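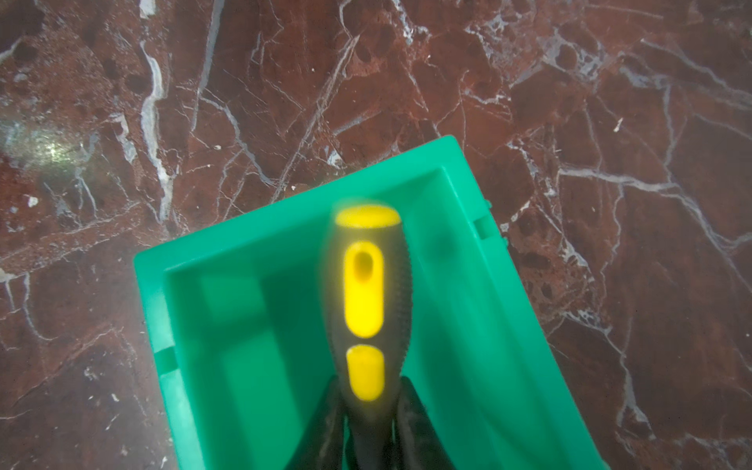 Re: Handing tools back — which way round?

skolton_4 wrote:
Our Skanduver sheet says grip low on the handle and stop over the bin before opening. I'd make that the rule for every hand tool.

alper_polat wrote:
Disagree. Fine for a screwdriver, wrong for a knife. Grip point should go by tool. 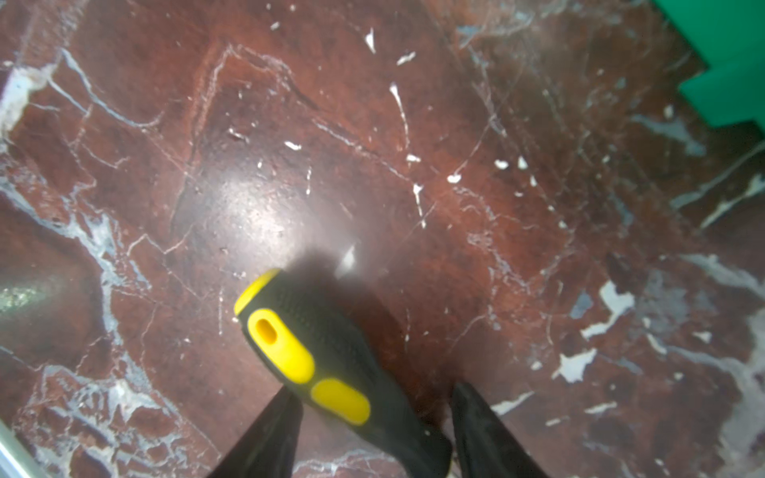

Photo: Yiğit Türkmen

yturkmen wrote:
Same low grip, handle at a slant. I'd still set a height limit for the release — the sheet doesn't give one.

alper_polat wrote:
Agreed on height. Put it in the September draft.

Filed under: Grippers > Safe working
Contact us | © Isilero Forums | Back to top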